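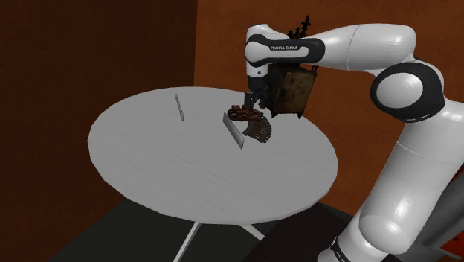

桌面上的那只猫

我电脑右下角住着一只橘猫。它会打哈欠，会追鼠标指针，每到整点站起来报时，叫声像一扇缺油的门。它已经在那里待了很多年，比我换过的三份工作都长久，比我对任何一个健身软件的忠诚更是长得没法比。

猫的名字叫萨米斯（Samis），是一款早就停产的掌机游戏里的配角，戏份大概等于超市里的试吃员：主角路过，它说一句“今天风很大”，主角走开。就这么一个角色，在当年那个官网的“下载专区”里，居然分到了一个桌面小挂件，带时钟，带日历，还带一个号称能显示新闻、其实只会显示“暂无新闻”的小窗口。

年纪小一点的读者可能需要我解释什么叫下载专区。从前，一部动画或者一款游戏的官方网站，除了人物介绍和一段没法关掉的背景音乐，总有一个角落放着赠品：壁纸三种尺寸，其中两种你的显示器用不上；屏保一个，装上之后风扇会响；图标若干；鼠标指针一套，等待状态是主角在原地跑步，跑得比你的电脑卖力。运气好的话，还有一个挂件。

这些东西不要钱，也不要手机号，只要你有耐心。我下载萨米斯用了一个晚上，中间我妈接了一通电话，网断了，于是又用了一个晚上。装好以后，它出现在屏幕右下角，打了个哈欠。我觉得全世界最先进的科技都在我家。

后来的事大家都知道。系统升级，浏览器换代，官网改版，再改版，最后跳转到一个卖保健品的页面。桌面挂件这个词慢慢从人们嘴里消失，偶尔有人提起，旁边就有人问是不是会中毒。问得也有道理，那年头确实有些挂件，猫是猫，后面还跟着一串别的。

我原以为全世界只剩我一个人还养着这种东西，直到去年在一个叫佐克内斯（Zorkness）的论坛上迷了路。

佐克内斯的界面停留在灰底蓝字的年代，注册时要回答一道验证题，我那道是“请写出你用过的最丑的一张壁纸”。论坛里的人专门收集官方发的桌面赠品，收集，修补，让它们在新系统上重新动起来。他们管这个叫“叫醒”。帖子标题读起来像托儿所的值班记录：“兔子醒了，但是没有耳朵”“时钟醒了，快十三个小时，求助”“企鹅不肯睡”。

目前论坛的总目录里登记着168个挂件，其中55个能在现在的系统上完整运行。剩下的那些，有的只有安装包，有的只有截图，还有一个只有一句话的记载：“我表哥装过，是个会唱歌的饭团。”饭团的帖子至今还在更新，最近一条是有人哼了一段旋律，录音传上来，大家听完一致认为那是一首洗衣粉广告歌。

总目录的维护者是尼古拉·波佩斯库（Nikola Popescu）。我写信向他约访，他回得很快，条件是不要视频，理由是他家里那台能上视频的电脑正在“陪一只獾过冬”。于是我们打字聊了两个晚上。

他入行的契机是一只挂钟。克利斯滕霍姆（Clistemholm）是一部篇幅很长、知道的人很少的奇幻动画，讲一座钟表城里的学徒们如何修钟、吵架、再修钟。官网为它做过一组桌面时钟，一个角色一款，总共12款，每月放出一款，过月下架。波佩斯库当年攒到了第十一款，第十二款上线的那个月他在考试，等考完回来，页面已经换成了“感谢您一年来的支持”。

“我不感谢，”他写道，“我到今天也不感谢。”

他找那第十二款钟找了很久。论坛上有人说见过，有人说手里有，开价之后寄来一张刻录光盘，里面是十二遍第三款。还有人很诚恳地告诉他，第十二款根本没有做出来，制作方拖稿拖到停播，所谓下架只是一种体面的说法。波佩斯库对最后这种理论的评价是：“很有可能，所以我不接受。”

钟最后是从一台旧笔记本里找到的。机主把它挂在二手网站上，照片里屏幕亮着，右上角有一小块金色。波佩斯库放大，再放大，认出了指针的形状。他买下整台电脑，电池鼓包，键盘缺两个键，卖家在描述里写着“成色尚可”。钟是好的。只是它显示的时间永远比实际慢一小时，他拆开程序看了半天，发现里面写死了夏令时，而且写反了。

我问他修了没有。

“没有。那是官方设定。”

这句话在佐克内斯大致相当于法律。论坛里有一条分界线，一边是“原教旨派”，认为挂件里的错别字、错时区、永远空白的新闻窗都应该原样保留；另一边是“过日子派”，认为既然挂在桌面上，时钟总该准。两边为此吵过很多回，最激烈的一次是有人给萨米斯的新闻窗接上了真的新闻。我试装过那个版本。一只橘猫蹲在角落里，头顶飘过一行行关于股市的标题，神情还是“今天风很大”的神情。我用了半天就换回去了。“暂无新闻”这四个字，年轻时看着是故障，现在看着像疗养院的广告。

让老挂件醒过来的工具叫特拉伊科夫斯基（Trajkovski），是论坛里一位用户写的兼容程序，名字据说取自作者的中学数学老师，纪念他“对什么都不抱希望，但每题都给步骤分”。程序的脾气跟这位老师差不多。它启动时不显示进度条，只在窗口里一行一行地写它试过什么：找不到字体，换一个；找不到声音，跳过；找不到猫，再找一遍。碰上实在救不活的，它会弹出一句“已尽力”，然后自己退出。我跑萨米斯的时候，它在“再找一遍”那里停了很久，久到我去泡了杯茶。回来时猫已经在角落里了，正背对着我。

当然，这一切没什么用处。手机上有时间，手表上有时间，微波炉上也有，虽然微波炉那个我从来没调过。现在的系统也提供小组件，方方正正，边角圆润，颜色会随壁纸变得得体。它们告诉我气温、步数和下一场会议，语气像一位很贵的管家。我承认它们做得好。我只是从来没有在开会途中偷偷看它们打哈欠。

同样是赠品，如今的官方周边也换了性格。我上个月想下载一张新番的壁纸，先关注了账号，再加入会员，再绑定手机，再回答一份关于我月收入的问卷，最后得到一张带水印的图和一张满减券。那张壁纸挺好看，水印正好盖在主角脸上。至于当年的官网，背景音乐关不掉，除此之外倒是什么都没问过我。

波佩斯库对这种比较不太感兴趣。他说以前的官网也有一大堆垃圾，只不过垃圾们都死了，剩下来的显得像精品。他给我发来几个例子，其中一个是某部运动动画的桌面计算器，按等号时会有教练大喊一声，喊完结果就消失了。“总目录里编号很靠前，”他说，“没有人愿意叫醒它，我叫的。”

聊到第二个晚上快结束时，我问他那台旧笔记本后来怎样了。他说电池拆了，插着电，放在厨房，专门跑第十二款钟。家里人起初看它做饭，每次都晚一小时，后来就习惯了在心里加上。去年有亲戚来住，早上照着厨房的钟出门，误了火车。

我说那总该修了吧。

他过了一会儿才回，先发来一张截图，论坛里刚开的新帖，标题是“饭团疑似有第二首歌”。然后他说他得去看看，让我有事给他留言。

我关掉对话框的时候正好是整点。萨米斯站起来，叫了一声，又趴下去。新闻窗里写着：暂无新闻。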